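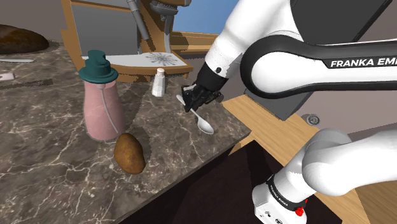 Kitchen scenes from the Tarside pack

I've had the Tarside kitchen pack on my machine since 18/06/2025 and I keep meaning to put my notes up, so here they are. Tarside is a set of ready-made simulated kitchens for people who want to try out arm tasks before they go anywhere near a real worktop. You pick a room, pick an arm, scatter some objects and off you go. I paid 245 for the full licence, which covers 2 machines (Kimie Furukawa has the other seat and has been far more patient with the manual than I have).

The marble one with the Franka is the room I load most. I like the thin white veins in the stone, and the potato has a properly speckled skin and throws a decent shadow. The arm has a white plastic spoon in its gripper, and long-handled things like that are what I bought the pack for – blocks and cubes I can get anywhere for free.

The pink bottle with the teal pump cap is my favourite prop. It's an awkward thing to have standing near a moving spoon, and the little salt shaker behind it makes planning a path more interesting still. You can swap any of them out from the side menu, or lock them in place if you're only after the arm.

Moans? Well, four of them at last count, mostly small. Loading is slow the first time you open a room. The search box can't cope with plurals. Spoons and knives are filed in separate folders for no reason I can find, and the help pages still talk about the old version. Alois Hämmerli on the support desk tells me the folders will be sorted in the July update.

I also tried Mulley before this, and it's cheaper, but the rooms felt bare to me and I missed all the clutter. If you only need a table and a box it would do you fine!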